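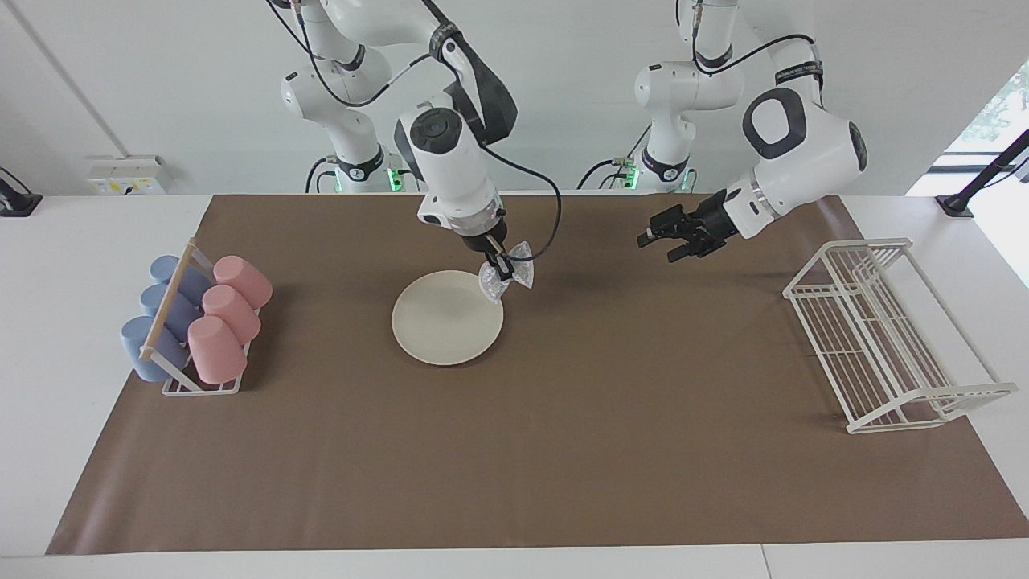

デティック(Detik)の公開見学会に行ってきました。前から行きたい行きたいと言っていたのに、申し込みがいつも締め切られていて、今回やっと当たったんです。定員は30名、応募は148名だったそうで、くじ運のない私としては、もう今年の運を使い切ったかもしれません。

駅からはバスで、降りる停留所をひとつ間違えまして、川沿いをてくてく歩きました。でも梅の名残があって、これはこれで得をした気分。受付に着いたら、名札と一緒に温かいほうじ茶をいただいて、すっかりほっとしてしまいました。

案内してくださったのはオアナ・ロマンさんという方で、日本に来て長いらしく、説明がとにかく丁寧です。最初の部屋では開発の歴史のお話があり、古い試作機の動画も見せてもらいました。正直に言うと、私は途中から早く実物が見たくてそわそわしていたんですけれど(隣の席の小学生の男の子も同じだったようで、目が合って笑ってしまいました)。

そしてお待ちかねの実演室です。白い腕が二本、机の奥のほうから手前に伸びていて、関節のところが黒い。机には大きな茶色い紙が敷いてあって、その上に水切りかごやお皿、それから水色とピンクのカップが三つずつ、ワイヤーのラックに横向きに並んでいました。うちの台所より、ずっと片付いています。

私がいちばん見入ってしまったのは、カップでもお皿でもなくて、小さな透明のビニール袋でした。くしゃっとした袋を片方の手がつまんで、クリーム色のお皿のすぐ上に持ってきているんです。もう片方の手は、指を開いたまま紙の上で待っている。なんだか、お茶の支度をしている人が次の手順を考えているみたいで、しばらく目が離せませんでした。

ロマンさんによると、袋のようなものはロボットにはなかなかの難物なのだそうです。お皿やカップは形が決まっているけれど、袋はつかむたびに形が変わるし、透明だと向こうが透けて、カメラで見ても縁がわかりにくい。言われてみれば、私だってスーパーの袋詰め台で毎回、袋の口が開かなくて苦戦しているわけで、急に親しみがわいてしまいました。

質問の時間には、制御を担当しているベンツェ・ケレケシュさんが答えてくださいました。練習の記録はこれまでに2055回分たまっていて、そのうち473回分が袋を扱うものだとか。男の子が「ロボットは飽きないの」と聞いたら、ケレケシュさんは少し考えて「見ている僕のほうが先に飽きます」と。会場がどっと沸いて、あの空気はとてもよかったです。

私も思いきって手を挙げて、うちの湯のみみたいに形がいびつなものでも持てますか、と聞いてみました。陶芸教室で作った、あのゆがんだ湯のみです。ケレケシュさんは真面目な顔で、指の当て方を何通りか試すことになりますね、重さの偏りも気になります、と、手つきまで交えて説明してくださって。あんな湯のみのためにそこまで考えていただいて、恐縮しつつも、うれしかったです。

帰りはバス停を間違えずに、駅前の喫茶店でチーズトーストを食べました。見学の資料を広げて読んでいたら、紅茶がすっかり冷めてしまいましたが。

次の見学会は7月だそうです。申し込みの案内はまた受付の掲示と会報に出るとのことなので、気になる方はのぞいてみてください。私も懲りずに応募するつもりで、今度は姪を誘おうと思っています。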